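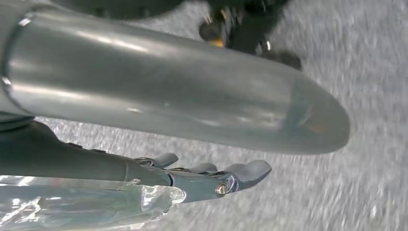

The gray cylinder with the rounded end, and some of the clear wrap.

From: Imke Baumgart
To: Prukden packing list
Subject: Re: Clear wrap on smooth items

On Mon 11 March, Ilse Brinkmann wrote:

> Hello all,
>
> I have the next part of the Drilton move to plan and would like to settle the wrapping before I order anything. Last time we used clear wrap on nearly everything, and the bill from Kohlhase came to 1,443 for materials alone. I don't mind paying for it if it does some good.
>
> My questions:
>
> Does the clear wrap go straight onto satin or polished surfaces, or do you put something under it?
>
> What do you do with long round things? They roll, and when I tape the wrap at one end it slides off the other.
>
> Can the wrap be used a second time? We have two big bags of it from November, all crumpled.
>
> The shelves at the Plovulby unit are 90 deep, so anything longer has to go diagonally or on the floor.
>
> Ilse

Ilse,

Taking these in order.

I don't put clear wrap straight onto a satin finish anymore. For a few days in a van it does no harm that I have seen, but the pieces that stayed wrapped over the winter had faint lines wherever the wrap was creased. Most came off with a damp cloth. Two did not. Now I put a layer of plain tissue on first, then the clear wrap loosely over that. Plain white tissue only. The printed kind left color on a lamp base.

Wipe the surface before the tissue goes on. If there is grit under there it gets dragged around every time the thing is moved.

For round pieces, start at the rounded end if there is one. Cut a square of wrap big enough to come well down the sides, set the end in the middle of it and fold the wrap back along the tube. Then wind a second length around the body, beginning over the folded part and working toward the other end. The winding holds the cap in place and you need hardly any tape. If you start at the straight end you get to the rounded one with nothing to hold on to, and that is probably why yours slid off.

If there is a raised band or a collar, use it. Pull the wrap snug just behind it and put the tape there, on the wrap and not on the piece. A strip of tape around a smooth section will creep no matter how tight you pull it. I would also put an extra fold of tissue over the band itself. It is the part that touches the shelf first.

To stop the rolling, roll up two towels and lay them on the table a forearm's length apart, then rest the piece across them. You can pass the wrap underneath without lifting. The same two towels can go in the box afterward.

On using it again: yes, if it is clean. Crumpled wrap is no good for winding, it traps air and won't lie flat, but it is fine for filling the ends of a box. I would go through your November bags and take out anything with tape on it. The tape collects dust and then sticks to whatever is next to it. I did this with ours and ended up keeping one bag out of three.

One caution about the clear kind. It is easy to leave a loose sheet on the table with small parts under it. You can half see them through it and you still sweep the lot into the bag. Please put screws and caps in a lidded tub before any wrapping starts. We lost a set of shelf pins that way and had to order more.

About the Plovulby shelves: I would use the floor for the long pieces, on a blanket, along the back wall. Diagonally they stick out at one corner and somebody will catch them with a trolley. Label both ends. When they are stacked you only see one, and it is always the one without the label.

As for the order, I think you can manage with one roll of clear and two packs of tissue. Kohlhase will sell the tissue by the pack if you phone. The website only offers the carton of 2,793 sheets, and we would be storing that for years.

I still have 49 of the tie-on labels and will bring them over with the towels. Let me know which day you are starting on the back room.

Imke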